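Sorting the tote: notes for the evening session

Start without the slides. Ask who has a grey bin or plastic tub at home that they haven't seen the bottom of since they moved in. Wait for hands. Put your own hand up!

Thank Oana Sandu for the hall booking and mention that tea is at the back, help yourselves any time.

Opening story (keep it under three minutes). When I took on the parts store at Vilten I inherited 165 plastic tubs, all the same shape, and the labels on most of them said MISC. One said MISC 2. I loved that job from the first morning, because every lid was a surprise — door hinges under a layer of birthday candles, a perfectly good tap washer set, somebody's Crăciun lights from years back, still on their card. We logged 3,818 items before we stopped and I reckon I could tell you where half of them are now.

What I want people to take home is that a bin is a lovely thing when it has one job. Say this slowly, then give the jobs I use: arriving, sorting, leaving. The arriving bin can be a complete mess. Let it be! The sorting bin gets tipped out, worked through and put back bare. The leaving bin goes to the car.

Hold up the small tub here and pass it along the front row so people can feel how scuffed the bottom is. Scuffs are good. A scuffed floor means things go in and out.
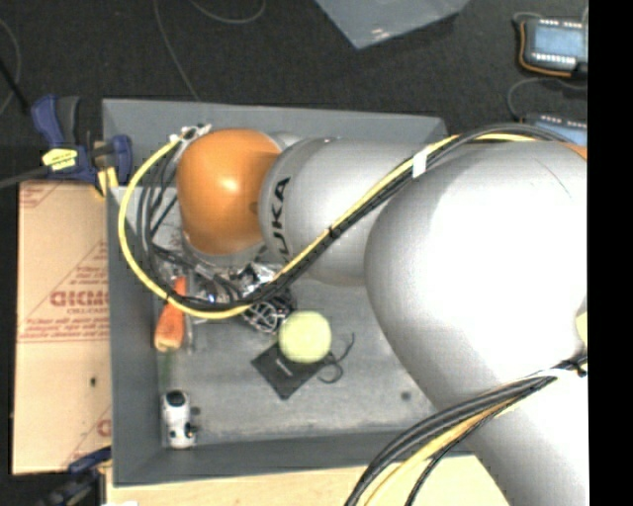 Now tangles, my favourite part. Anything springy, stringy or wiry goes in last and comes out first. Put a mesh scourer at the bottom of a tub with a handful of keys on top and you'll lift the lot out in one clump (I've done it, with a colander too). Alois Mayrhofer taught me to give each of these a shallow tray of its own, and it's cut my swearing by a fair bit.

Demo: ask for two helpers. One gets the tub with everything thrown in, the other gets the same things with the stringy bits on top. Each finds the green peg. Let the room cheer. If Radu is there, get him up, he's very quick and it makes the point better when he's stuck with the bad tub.

Pause for questions. The usual one is about lids. My answer: lids for the shed, no lids in the house. If there's a lid, stuff gets put on the lid.

Numbers for anyone who likes them: some 457 items went back into use at Vilten in the first winter, everything from castors to a whole bathroom cabinet. The Akalard branch has started the same thing and Iker Cuesta is thrilled with it, so mention their open morning in February.

Colour of bins: don't get drawn in. Grey is fine. Any colour is fine.

Last bit: hand out the blank labels and the fat markers. Everyone writes one label for one bin at home, and MISC is banned. Read a few out if people are willing, then tubs back on the trolley by 9 pm, Maureen Rowbotham has the key.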